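Irfan Kiani @irfankiani · 7/24/18
I have bought a tablecloth. I am told this is what happens to people. A thread.

It's checked, it's green, it came from Costico, and it cost less than the bus fare to go and get it. Matilde says it looks like a café that only does soup.

The old table had a burn on it from the fondue years. I'd been covering this with a newspaper since March. Same newspaper. I know the crossword by heart and still can't do 4 down.

Anyway, the packet said "falls naturally into place". It does not. It was folded so tightly that it came out with the memory of every fold, like a road map.

Things I've tried so far: smoothing it with my hands, smoothing it with a big book, walking off and coming back suddenly.

Rui rang to say iron it. Rui has never ironed anything in his life. He was married in a jumper.

The other trouble with checks is that they tell on you. Plain cloth can be wonky for years and you'd never know. This one has lines, and the lines have opinions.

It's also too long at the back, so it climbs the wall a bit. Cremilda says trim it. With what? I own one pair of scissors and they live in the garden.

Current state of play:
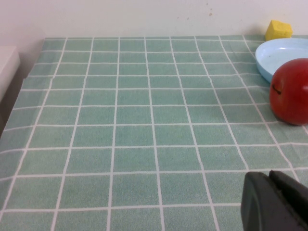

Green checks, one apple, one plate, one small yellow sponge. Wrinkles model's own.

Matilde wants to know why the apple isn't on the plate. Matilde, it's lying down. Let it lie.

Hauke has replied with just the word "sponge". Yes, Hauke. It's for the table. It goes nicely with the green and I won't be moving it.

Iron borrowed from next door. It has 3 settings and the label only mentions 2 of them. Will report back after tea.

Tea has run on. Cloth unchanged. I've put my elbows on the worst bit and from here it looks quite flat.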